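Blog > Hardware > Altgeräte > Bürorechner zerlegen

Bürorechner zerlegen, Teil 3: Laufwerk, Sockel, Speicher

2. Mai 2022

Der Tower stammt aus einem Posten von Zultadik, ohne Prozessor gekauft. Geplant ist ein kleiner Dateiserver, bis dahin wird das Gerät zerlegt, gereinigt und in Cindent erfasst. Teil 2 endete beim Seitenblech, ab jetzt geht es um den Innenraum.

Zum Arbeiten liegt das Gehäuse flach auf dem Nutentisch, Öffnung nach oben. Das Netzteil sitzt links oben, das Mainboard füllt den größten Teil des Bodens. Laufwerksschacht und Festplattenkäfig liegen rechts. Die Entriegelung am optischen Laufwerk ist blau, der Einbaurahmen der Festplatte ebenfalls. Blau ist hier die Farbe für alles, was sich ohne Schraubendreher lösen lässt.

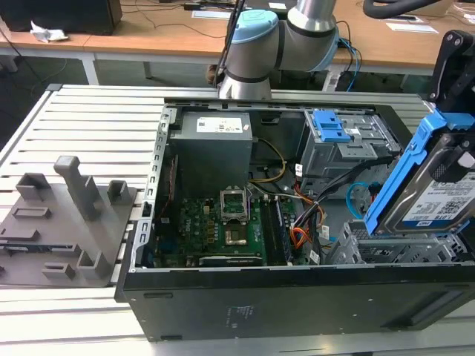 Festplatte

Im Rahmen steckt eine 3,5-Zoll-Platte, laut Etikett 1.0TB. Vor dem Herausziehen Strom- und SATA-Stecker abziehen, am Stecker und nicht am Kabel. Der Rahmen wird seitlich zusammengedrückt und nach oben aus dem Käfig gehoben. Wenn er klemmt, sitzt er meist schräg; dann zurückschieben und neu ansetzen.

Die SMART-Werte habe ich vorab ausgelesen: 1.407 Betriebsstunden, keine neu zugewiesenen Sektoren. Für ein Bürogerät ist das wenig. Die Platte bleibt trotzdem nur Testlaufwerk, im Server laufen später zwei neue.

Das hellblaue SATA-Kabel bleibt am Board. Bei einem anderen Gerät aus demselben Posten war die Rastnase am Stecker gebrochen – vor dem Wiederverwenden also kurz prüfen.

Danach ist der Platz auf der Boardseite dran. Der Sockel ist leer, Halterahmen und Hebel sind vorhanden. Rechts daneben sitzt ein quadratischer Chip, dahinter beginnen die Speicherbänke mit weißen Verriegelungen an den Enden.

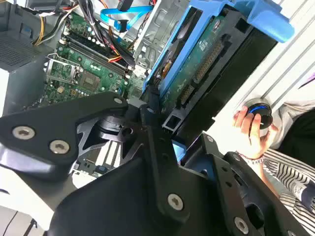 Kategorie: Mainboard und Sockel

Ein offener Sockel ist die empfindlichste Stelle im Gehäuse. Ich puste ihn nur mit dem Blasebalg aus, Druckluft aus der Dose hat mir schon einmal Kondensat auf einem Board hinterlassen. Keine Pinzette, kein Pinsel. Die Schutzkappe von Ultstead passt leider nicht, der Halterahmen ist etwas schmaler. Zwischenlösung: Rahmen zuklappen, Antistatikfolie darüber.

Der Kabelstrang wird von kleinen weißen Bindern zusammengehalten. Die lasse ich dran, solange die Länge reicht. Wer sie durchtrennt, verlegt anschließend alles neu.

Beim Speicher gilt: beide Verriegelungen öffnen, Modul gerade nach oben abziehen. Beim Einsetzen auf die Kerbe achten und gleichmäßig drücken, bis es einrastet. Für den ersten Start genügt ein einzelnes Modul. 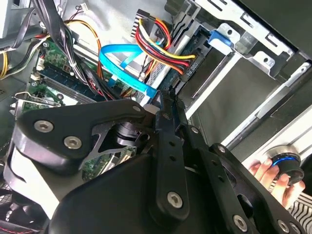 Offene Punkte

– Prozessor: bei Bangera bestellt, Lieferzeit 9 Tage
– Wärmeleitpaste: vorhanden
– Speicher: Ziel sind 8 GB, Module noch nicht getestet
– Knopfzelle auf dem Board: wird auf Verdacht getauscht
– BIOS-Stand: erst mit Prozessor auslesbar

Die Messwerte zur Leistungsaufnahme folgen in Teil 4, sobald das Board durchstartet.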